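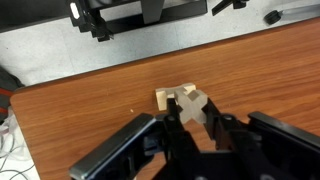
Perguntas frequentes sobre os quebra-cabeças de encaixe Juvonska

As peças translúcidas são de vidro?
Não, e pode respirar de alívio! São de resina fosca, meio leitosa, e aguentam bem o dia a dia em cima de uma mesa. As peças em cruz vêm nesse material e os blocos de base são de madeira clara, sem verniz (gostamos do toque dela assim, crua, e muitos clientes escrevem para dizer que também gostam).

A peça em cruz não entra no bloco. Veio com defeito?
Quase nunca é defeito. Gire a cruz um quarto de volta e tente de novo, com calma, procurando o entalhe do centro. A madeira incha um pouquinho nos dias úmidos e o encaixe fica mais justo, por isso não force nem use martelo, por favor! Deixe o bloco uma noite num lugar seco e volte a ele no dia seguinte, depois do café.

Posso lixar a madeira?
Pode, mas só as quinas, com lixa 300 ou mais fina. Se lixar o degrau do recorte, a cruz fica frouxa e o jogo perde a graça.

Como limpo as peças?
As foscas, com pano úmido e uma gota de detergente neutro. As de madeira, só com pano seco ou um pincel macio para tirar o pó dos cantos.

Perdi uma peça, e agora?
Acontece nas melhores famílias, e o sofá costuma ser o culpado. Vendemos peças avulsas: escreva para Rocío Cuadros, do nosso atendimento, com o número impresso na tampa da caixa. A cruz fosca é a referência 164 e o bloco recortado, a 700.

Existe folha de solução?
Existe, desenhada com muita paciência pelo Heriberto Arango, e mandamos por e-mail a quem pedir. Só sugerimos tentar mais um fim de semana antes, que a alegria de ouvir o encaixe sozinho é outra coisa!

Vocês embrulham para presente?
Sim, em papel pardo com barbante, sem custo. É só marcar a opção ao fechar o pedido e, se quiser, deixar um recadinho para o cartão.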